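Leite Buds 2, a review after one summer

I bought these earbuds in June, for the train between Nallby and Cuvgate, and I have used them almost every working day. Before them I had a pair with a wire, so my comparison is limited.
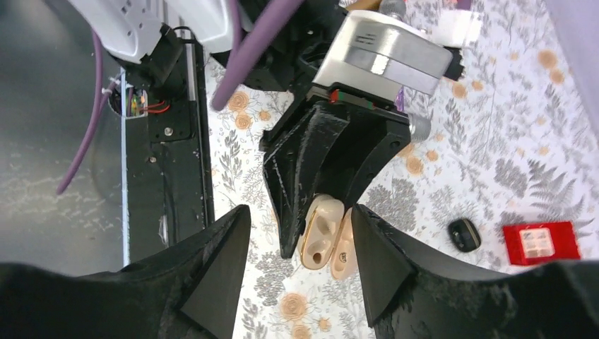

Sound

Voices are very clear. I listen mostly to podcasts and to language lessons, and I can follow a fast speaker without going back. Music is good but a little heavy in the low notes. In the app you can lower the bass, and I recommend to do it on the first day. With classical music I still prefer my old headphones at home.

Comfort

In the box there are small, medium and large tips. I have narrow ears and the small ones stay in place when I walk, also on stairs. After two hours my left ear begins to hurt a little. My sister tried them with the medium tips and felt nothing after a whole afternoon, so this is a question of the ear.

Battery

The maker promises six hours. I get a bit less, because I keep the volume high on the train. Charging for 15 minutes is enough for my way home. In August I forgot the cable on a trip of four days and the case was empty only on the last evening.

Calls

This is the weak point. Inside a room people hear me well. On the platform at Cuvgate they ask me to repeat, and with wind it is better to hang up and write a message. I tried both settings in the app and I could not hear a difference.

The case

It is small enough for the pocket of my jeans. The lid closes with a strong magnet and opens easily with one hand. I dropped it two times on the kitchen floor and it still closes well.

Price

I paid 44 at the Flavberg shop, with a discount. The normal price is higher and I would think twice then. My neighbor has a pair that cost 400 and yes, his are better on calls, but for podcasts I would not pay the difference.

Good: clear voices, fast charging, small case
Less good: calls outdoors, too much bass before you change it

I give four stars of five.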